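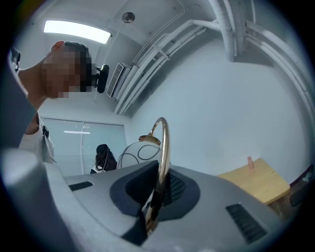 1. Lamps and lighting – Wesby flat

Globe lamp is in. White frosted shade, thin black looping lines over it, brass-colored rod that curves up to a little brass cap. This is the style we picked out of the Ansari catalog in the spring and it's the one we want for the other rooms too. Two more on order. Supplier says October, no firm day yet.

Budget line for lighting was 100 per room. We're over on the first one by the cost of delivery, under on bulbs. Will even out if the next two ship together, I've asked.

2. Furniture

Beds and wardrobes done in all three bedrooms. Sofa came Thursday, wrong color, went back the same afternoon. Heker are sending the gray one and not charging for the second trip. Until then the living room has the old armchairs from storage. They're fine. One has a wobbly leg, Timo Wegener is taking it home to glue.

Still missing: shoe rack, a mirror for the hall, desk for the small bedroom. I'd like to hold off on the desk until we know who's moving in, a school kid needs a diffrent one than a toddler.

3. Kitchen

Cupboards cleaned out and relined. Plates, pans and cutlery all donated, more than we can fit. The extra is boxed up and labeled for the next flat. Fridge door seal replaced. Stove passed its check.

Faucet drips if you don't push the handle all the way down. Landlord has been told twice. Will call again monday and put it in writing this time.

4. Spending

Second installment from the Grutance fund arrived, thank you. Most went on mattresses, as planned. Receipts are scanned except the paint, which I paid for in cash and have to dig out. Full sheet comes with the final report.

One request – can we move what's left in the curtains line over to lighting? The curtains were given to us and they fit, with a bit of hemming. The money would cover lamps for the hall and the small bedroom and we wouldn't need to come back and ask for more. A yes by email is enough for our books.

5. Next

Chase the sofa. Hang the hall mirror once we have one. Get the keys cut, 3 sets. Walk through with the housing office, date to be agreed, they prefer mornings. Welcome folder still needs the trash schedule and the bus times, Timo has the draft and will send it round when its ready.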